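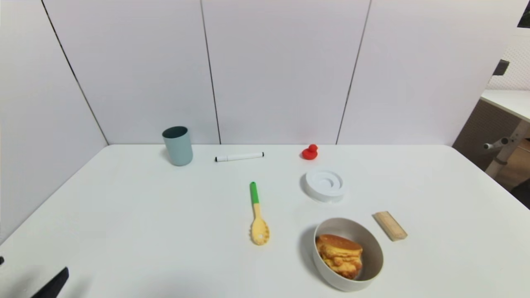
One mother told us in February that the toy library was the only place in Cunden where her son could be loud for an hour without her having to say sorry to anybody, and could we please, please not move it. Well, we didn't move it! We did add a second site, though, and that's most of what this report is about.

Destley and Cunden Toy Library
Progress report to the Bellamy Fund
July 29, 2021

Hello again to everyone at Bellamy. I'll try to keep this shorter than the last one (I know, I said that last time too).

Where things stand

The Cunden site is open as before, in the side room behind the branch library. The new Destley site opened in the spring in the old shoe store on the main street, and I'm still a little in love with it. Big front window, good light, a bathroom that a stroller fits into. The floor slopes toward the door, so anything with wheels ends up on the mat sooner or later, and the kids think that's the best part of the building.

We had 30 families signed up in Destley by the end of the first month. My target in the application was lower than that and I'd privately been worried about hitting it. Some of them used to drive over to Cunden, so they aren't all new to us, and I've marked those separately in the spreadsheet so you don't think I'm puffing up the numbers.

What people borrow

Puzzles go out the most, then anything for the bathtub, then the wooden trains, which have a waiting list and probably always will. The play bags have been a bigger hit than I expected. These are the drawstring bags we put together with your money, each one with a few small things in it and a card of ideas for what to do with them. A cup, a marker, a rubber duck, that sort of thing, nothing fancy. The card might say to hide one thing and have your child guess which is gone, or to make up a story with everything in the bag. We have 40 of them now. On a rainy week there isn't one left on the shelf.

The cards took much longer than the bags. My first drafts read like homework. A couple of parents went through them with a pencil and crossed out every word they wouldn't say out loud to a toddler, and the cards are a lot better for it. Next up is getting them into Spanish, which I'd hoped to have done by now. The translation is finished but the layout isn't, because the Spanish runs longer and doesn't fit on our cards. We may just go to a bigger card.

The catalog

We switched over to Plutireo for checkouts. I'll be straight with you, the first few weeks were rough. It wanted a separate entry for every piece of every puzzle until we found the setting that lets you lend a set as one item, and by then I'd typed in most of a farm. Now that it's set up right, I like it. Families get a reminder a few days before things are due and returns have gotten noticeably better. The old card box is still under the desk in case the internet goes down, and in Destley the internet does go down.

Cleaning

This takes more time than anything else we do, and I should have asked for more hours for it in the budget. Everything that comes back gets washed or wiped, air dried, and checked for cracks before it goes out again. Cloth things get a full wash. We've cut back on plush toys for that reason, and when the ones we have wear out I don't plan to replace them. A few kids will be heartbroken about the giraffe.

Money

Spending is close to plan. Shelving in Destley came in under budget because the shoe store left its wall units behind and they work fine with the lower shelves screwed to the studs. We have $900 left in the furniture line. I'd like your okay to move it to cleaning hours through the fall. If that needs a form, send me the form and I'll get it back to you the same day.

Rent, insurance and the Plutireo subscription are all paid through the end of the year. Receipts are in the folder with this report. One from the hardware store got coffee on it, but the total is readable.

What didn't work

Evening hours. We tried staying open late in Destley for parents who work days, and hardly anyone came, since small children are tired and cranky by then and so are their parents. We dropped it after a month. Several people asked for a pickup shelf instead, where you reserve online and grab your bag on the way home, and we're trying that out now in the entryway. Too early to say much about it.

The story hour in Cunden also went quiet over the summer. I think it's mostly vacations and I'd like to give it until the fall before we change anything.

Coming up

We want to finish the Spanish cards, get a gate for the Destley doorway (see above about the slope), and sort through the donated toys in the back room at Cunden, where there are three big bins I haven't opened yet. I'd also love for someone from Bellamy to come by either site while it's open. Mornings are best. Wear something you can sit on the floor in!

The attendance sheets and the full item list are attached separately. The next report will be with you before the holidays.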